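Colectivo audiovisual Zoderdale
Acta de la reunión ordinaria del 31 de enero

Asistencia: 8 miembros con voto. Queda constituida la reunión y se aprueba el acta anterior sin cambios.

1. Serie web Pemero

Se revisa el estado de la segunda temporada. De los seis capítulos previstos hay cuatro montados y uno pendiente de sonido. El último sigue sin rodar por falta de localización. Se acuerda no anunciar fecha de estreno hasta tener los seis cerrados.

El equipo de guion propone acortar la cabecera a 18 segundos, ya que en los comentarios del canal se repite la queja de que es larga. Aprobado por mayoría, con una abstención.

2. Subtítulos

Los capítulos se publicarán con subtítulos en castellano e inglés. Se descarta de momento el portugués. La revisión final corresponde a quien haya montado el capítulo, y el archivo debe entregarse dos días antes de la publicación. 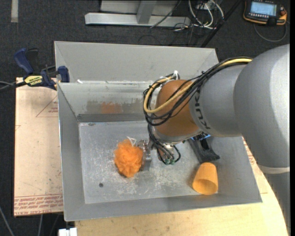
3. Acuerdo con Medus

La plataforma Medus ofrece alojar los cortos antiguos en su catálogo. Pide exclusividad durante un año y el colectivo prefiere mantenerlos también en el canal propio. Se enviará una contrapropuesta sin exclusividad. Si no la aceptan, el asunto vuelve a esta mesa en febrero.

4. Muestra Soomro

Se han recibido 33 cortos para la muestra. El plazo queda cerrado y no se admitirán envíos posteriores. La selección se hará en dos rondas: la primera por parejas, la segunda en visionado conjunto. Quien haya participado en un corto no vota sobre él.

Queda pendiente confirmar la sala. La que se usó el año pasado ha subido el precio del alquiler y hay que pedir otro presupuesto.

5. Ruegos y preguntas

Se pide que los discos duros se devuelvan etiquetados al armario. Se pregunta por las camisetas del canal; no hay novedades.

Sin más asuntos, se levanta la sesión. La próxima reunión será en febrero, con fecha por confirmar por correo.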